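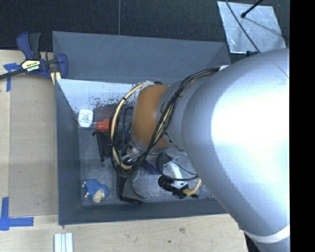

Does mixing hard and soft items in one bin change how people pack it? In our study it did - soft items were mostly pushed into the corners, and boxes and bottles went in first.

Research > Storage and Packing > Mixed Bins
30/08/2022 - by Eun-ji Kwak and Otakar Mikuš
7 shares | 2 comments

4.2 Mixed contents

Figure 4 shows a dark gray bin holding small household-sized goods. A white container with a red and blue label stands near a red item with an orange-red cap, and a blue item with cream dots lies in a corner. Packers at Barkamport handled 2159 bins of this type. Sloped walls left less usable floor, and tall items placed near a wall often hid shorter ones - a problem we return to in Section 5.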